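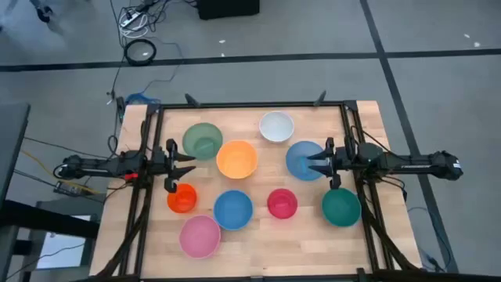

Bowls set out between the two arms, grippers open.

Bench Tips: What to Check After a Robot Arm Pins a Bowl (or a Cable)

Posted 2019-03-03 by Mirjam Mulder

We had a bad stop on the bowl table at the Benis workshop. The job is a simple one. Bowls go on the table in any order and the arms nest them, small into large, and then set them apart again. On run 943 the right arm went down for a bowl, closed too low, and pushed. The bowl had nowhere to go. The arm kept pushing until the shoulder motor gave an overload error and let go, and the whole arm dropped onto the table. One bowl split down the side. Teun Smits was reaching in from the front at the time to straighten another bowl and got a knock on the wrist. It was a bruise and he was fine, but he should not have been reaching in, and the arm should not have dropped.

We took two faults out of it. The arm had read the height of a see-through bowl wrong, and a cable had worked its way under the elbow and was holding it back, so the motor was already straining before it touched anything. Either one alone would have given us a poor grab and not much else.

These are the tips we wrote up afterward. Most of them apply to any small pair of arms on a bench, at home or in a shared shop.

If an arm is pressing on something

Keep your hands out. The first thing people want to do is pull the bowl free, and a bowl that comes free suddenly lets the arm jump.

Hit the stop if you have one within reach. If your stop cuts power to the motors, know that the arm may fall. Ours does. Many small arms have no brakes in the joints, so they hold themselves up only as long as they have power. On those, use the software pause first when nobody is in danger, support the arm from underneath with a folded towel or a foam block, and then cut the power. When somebody's hand is caught, forget all that and cut the power.

Once it is limp, lift the arm by the thick part near the shoulder. Don't lift by the fingers. They are the weakest part and they bend in ways that are hard to see.

Leave the motors for 30 minutes before you switch back on. An overloaded motor can be hot inside while the case feels only warm. We restarted ours right away the first time and got the same error in the middle of the next move, and the arm dropped again.

See-through bowls

Clear and tinted bowls are trouble for cameras. A depth camera tends to look through the side and measure the table behind it, or it measures nothing and the software fills in a guess. The solid-colored bowls we use have never given a height more than a hair off. The tinted ones are off most days, and worse in the late afternoon with sun on the table.

What helped:

Put a ring of matte tape on the outside, just under the rim. Plain masking tape is good enough. Pull it tight so there is no loose end for a finger to catch.

Rub the outside with fine sandpaper if you don't mind spoiling the look. Wipe the dust off well.

Close the blinds, or move the lamp so that it isn't shining straight down into the bowls.

Set a floor in the software. Ours now refuses to send the fingertips lower than 13 millimeters above the wood, whatever the camera says. It means the arms can't pick up anything very flat, and we can live with that.

Anouk Coppens uses the opaque bowls only whenever she has visitors at the table. That is a fair choice too. We keep the tinted ones in the mix on ordinary days, as we want the arms to get better at them, but a person stays at the stop the whole time.

Spacing the bowls

Overlapping bowls are where most of our near misses come from. When one rim sits over another, the fingers come down on two edges and the bottom bowl tips. If you are just starting, leave a hand's width between bowls. Move them closer once you trust the grip.

Don't put small bowls tight up against the rails or the base of an arm. The arm has to fold up to reach back toward itself, and that is where it pinches its own cable.

Heavy bowls go near the middle. An arm at full stretch has the least lifting strength, and a stoneware bowl out at the far corner is asking a lot of it. We use light ones and still keep to this.

Cables

The cable fault took longer to find than the bowl fault. Torbjørn Magnusson looked through the log and saw the elbow drawing more current for a good while before the crash, a little more with each run, starting at line 2791. A loop had slipped off its clip and was lying where the arm came down.

Move each arm by hand, power off, through everything it will be asked to do. Go slowly. Watch the cable and not the gripper. If the cable goes tight anywhere, give it more slack. If it lies on the table anywhere, take some up or move the clip.

Use hook-and-loop straps on the moving part. Zip ties are fine on the frame, but on the arm they get pulled tight, the edge bites into the jacket, and you have to cut them to change anything.

Leave the slack at the base and keep it off the work surface. A loop hanging under the arm looks harmless when the arm is up. It is under the arm when the arm is down.

Feel along the cable with your fingers after any crash. You are looking for a flat place, a nick, or a spot that bends more easily than the rest. If you find one, change the cable. Tape over a nick hides it and does nothing for the wires inside. We replaced ours with a longer one from Baert and it was not expensive.

Floor cables deserve the same look. Power strips under and beside a bench collect dust and get kicked. Push the plugs home, get the strips away from where you stand, and don't run a cord across the place where someone will step in to reach the stop. We had one like that. Coil up the extra length and strap it. A coil left loose becomes a tangle by the end of the month.

Sweep. Bits of paper and tape backing end up on the floor around any bench where people are busy, and they get under shoes and chair wheels.

Reaching in

This is the part we were sloppy about. When an arm has paused between moves it looks switched off, and after a few hundred quiet runs you stop thinking about it.

Our rule now is that a hand goes over the table only when both arms are parked and the person reaching in has said so out loud. If you work alone, park them anyway. It adds a few seconds to each setup.

Keep a long wooden spoon at the bench for nudging bowls. We have two. The handle end is better than the spoon end for small bowls, and if an arm grabs it you can let go.

Tie back hair, take off lanyards, push up loose sleeves. An oven mitt is no protection around a gripper. It is bulky and gets caught.

Put tape on the floor to show how far the arms reach, including the back end. The outer part of an arm can stick out well past the side of the table and swing when the gripper moves, and people walking by don't expect it. Measure with the arm swung all the way out and add a step. Black tape on a gray floor is easy to see when it's new. Check it now and then and replace the parts that have scuffed.

Force limits

Set them as low as the job allows. Ours had been left at the number that came with the Fureson software, which was meant for lifting much heavier things. A bowl needs very little. Turn the limit down until the arm fails to lift your heaviest bowl, then come back up a small step.

Test it with a kitchen scale. Put the scale on the table, send the fingers down onto it slowly, and read what it says when the arm gives up. Write the reading on a piece of tape and stick it to the frame. If you test again next month and the reading has climbed, find out why before you run. Use a cheap scale, and put a folded cloth on it first.

Set a time limit as well. If the arm has been pushing for more than a second without moving, it should stop and back off the way it came. This is a setting in some controllers and a few lines of code in others. Ask whoever wrote yours.

Before you start up again

Check the fingers for a bend by closing them on a sheet of paper. The paper should hold evenly along the tips. If it swings like a door, one finger is twisted.

Wiggle each bracket and crossbar on the frame. A crash can loosen bolts well away from where the arm hit. We found one loose at the back — not the side we were looking at.

Run a fingertip around every bowl's rim. Throw out anything with a crack or chip. Plastic that has been squeezed once tends to go the next time, and the pieces are sharp.

Home both arms and run the job with an empty table. Then run it with one bowl. Then put the rest back. Na-rae Jang does the empty run at half speed, and I have started doing the same.

Write down what happened while you still remember it, even if nothing broke. Date, run number, which arm, which bowl, what you changed. Our notebook hangs on a string by the light switch.

Wood care, while you're at it

The drop left a small dent in the table. On a wooden top you can usually raise a shallow dent with a damp cloth and a warm iron, a few seconds at a time. Unplug everything on the bench first and move the arms out of the way. Let the wood dry overnight, then sand lightly along the grain. If the top was oiled, oil it again, thinly, and wipe off what doesn't soak in. A shiny finish throws glare back at the cameras, so stay with oil or a flat varnish.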